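Chapter 3
Savings Accounts and the Price of Waiting

What you will learn in this chapter

After this chapter you should be able to explain why a bank pays interest to its customers, to calculate simple and compound interest for a short period, and to read the conditions of an ordinary savings account. You will need a calculator from section two onwards.

Before we start with the rules, we look at a small case. A family in the town of Landmont has put aside 514 crowns from the sale of an old bicycle and some furniture. They do not need this money before the winter. They can leave it in a drawer in the kitchen, they can put it in their current account at the Kileck Savings Bank, or they can open a savings account in the same bank. In the drawer the money will be the same 514 crowns in October as it was in spring. In the current account it will also be the same, and perhaps even less if the bank takes a monthly fee. Only the savings account promises that the sum will grow.

Why does the bank make such a promise? The bank does not keep the notes of the family in a box with their name on it. It lends the larger part of the money to other people, for example to a baker who wants to buy a new oven, and from the baker it asks interest. A part of this interest goes to the family. The rest pays for the work of the bank, for the loans which are never returned, and for its profit. So the interest on savings is always connected with the interest on loans, and normally it is the lower of the two.

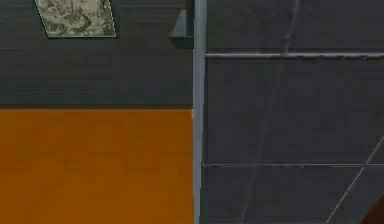
Fig. 3.1 Computer-rendered scene: dark wall with patterned patch and small grey bracket.

The second question is more difficult. Why should the family receive anything at all, if they did not need the money? Economists answer that a person who saves gives up something. He or she could spend the sum today and decides to wait. Interest is the price of this waiting. When prices in the shops are rising quickly, waiting costs more, and people ask for a higher rate before they agree to it. We will return to this point in Chapter 5, where we speak about inflation.

Not all savings accounts are the same. In this chapter we use two kinds.

Instant access account. The customer can take out the money on any day, also on Sunday if there is a cash machine. The rate is low and the bank may change it.

Fixed term account. The customer agrees to leave the money for a certain time, in our exercises 184 days. The rate is higher and it stays the same until the end. If the customer needs the money earlier, he or she pays a charge. At the Vrabec Mutual, which we will meet in the exercises, this charge is the interest of 70 days.

Students often think that the account with the highest rate is the best one. This is true only if nothing unexpected happens. A family whose washing machine breaks in the second month can lose all the interest they have earned, and with some contracts a little of their own money too. For this reason many advisers suggest to keep a smaller sum where it can be reached quickly, and to fix only the rest.

Key words: deposit, interest rate, principal, term, early withdrawal charge

3.1 Simple interest

The sum which is placed in the account at the beginning is called the principal. Simple interest is calculated on the principal only – the interest earned before is not added to it.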